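3.2 Fried snacks and the visiting guest

In the second part of the study we asked 72 households in Skindberg what they serve when a guest comes from abroad. The answers were collected in December by Iresha Abeysekara, mostly in kitchens. Potato fritters were named first by more than half of the hosts. Several hosts said they seldom fry at home and buy the fritters from the market on the day of the visit.
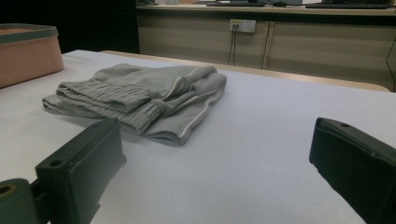 Figure 4. Folded grey sweatpants with ribbed cuffs on a white tabletop.

The guests gave a different picture. Many of them remembered the soup better than the fritters, and one guest told us that she had eaten the fritters only to be polite. Thibodeau found the same in her work on coastal Boltano, although there the fried dish was small fish. We did not ask about the price of the oil, and this limits what we can say on the habit of buying.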